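Skip to main content
Home > Tips > Workshop > Tape, Paper and Paste

Masking tape, kraft paper and other cheap things worth keeping in the workshop
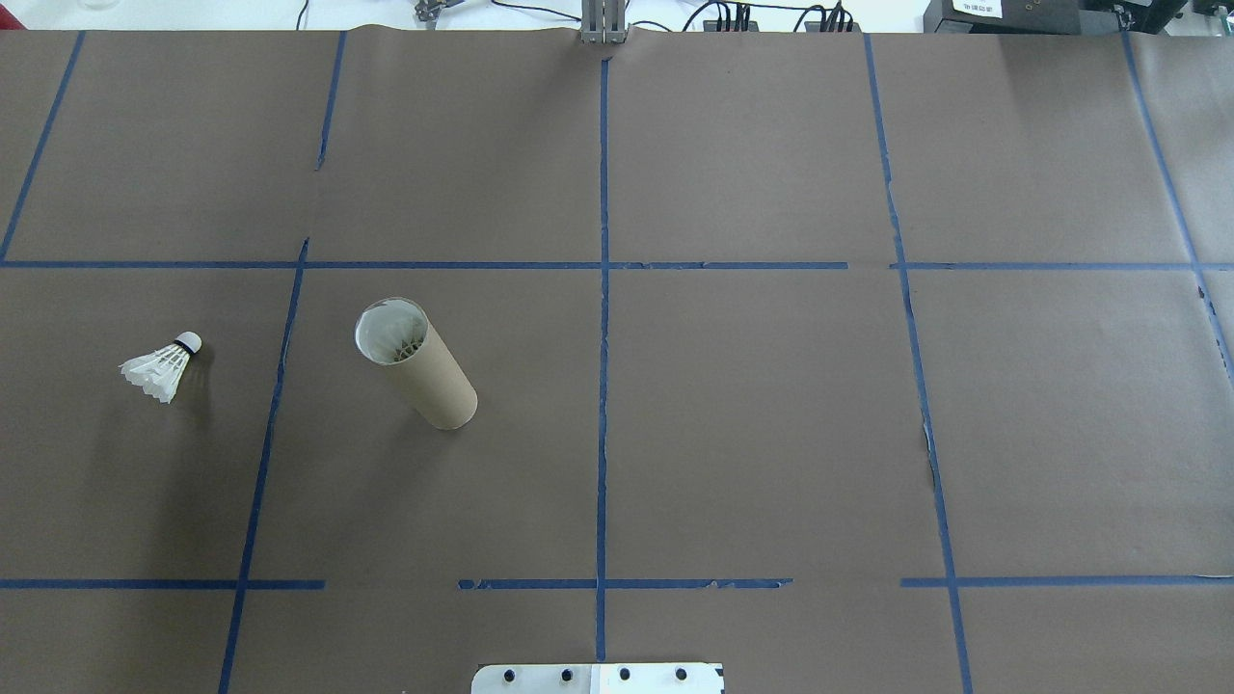 Covering a bench

Brown kraft paper is the best cheap bench cover I've tried. Newspaper leaves ink on pale timber and plastic sheet lets glue and paint puddle. Buy the heaviest roll the hardware shop has. Cut it long enough to fold over both ends of the bench and tape it underneath, where your sleeves won't catch it.

Change it when it gets lumpy. Dried glue under a freshly painted board will leave a dent. Old sheets with only pencil marks on them can go in the paper recycling once the tape is off. Sheets with oil finish on them are a different matter, see further down.

Painter's tape

Blue painter's tape costs more than the cream masking tape and is worth it on anything already painted. The cream stuff is fine for labelling jars and holding drop sheets together.

Press the edge down with an old plastic card, then leave it alone. If you're painting a wall colour up to a white trim, run a thin coat of the trim colour along the tape first and let it dry. Any bleed will be white on white.

Pull the tape back on itself at a low angle while the last coat is still slightly soft. If the paint has gone hard, score along the edge with a sharp blade first. Don't leave tape up in a sunny window for longer than the packet says. I left some on a north-facing sill through February and spent an afternoon getting the glue off with eucalyptus oil and a rag.

Store rolls flat in a zip bag. Dust on the sides of the roll ends up on the edge of the tape and gives you a fuzzy line. A roll that tears every few centimetres can sometimes be saved with ten seconds in the microwave, but if it's been in a hot shed for years, bin it.

Glue

Write the month you opened it on the bottle. PVA that has gone stringy or smells sour should be thrown out. It also doesn't like frost, so bring it inside if your shed gets cold overnight.

For blocked nozzles, soak the cap in warm water and push the plug out with a bamboo skewer. A smear of petroleum jelly on the thread stops the lid gluing itself on. I use Pavolik white glue for most indoor jobs and have no complaints, though the cap is too small.

Sandpaper

Cut sheets from the back with a utility knife. I tear mine against an old hacksaw blade screwed to the end of the bench, which is quicker. Keep the grits in separate envelopes and write the number on the outside. 80, 120, 180 and 400 cover nearly everything I do, with the 400 kept for between coats.

Clogged paper can be cleaned with a crepe rubber block. The sole of an old sandshoe does the job too.

Oily rags

Rags used with linseed or other drying oils can heat up and catch fire by themselves. Never scrunch them up and leave them in a bin. Lay them out flat, one layer thick, outdoors on concrete until they're stiff, or put them in a metal tin full of water with a lid on. Treat paper soaked with oil the same way.

Screws and small bits

Jars are fine until you drop one. I moved to shallow plastic drawers from Vudik, 28 to a cabinet, and glued one of each screw to the drawer front. Anything that doesn't have a drawer goes in a tray marked "sort", and when the tray is full I sort it.

More in Workshop
Getting rust off hand tools
Quietening a squeaky hinge
Which filler for which hole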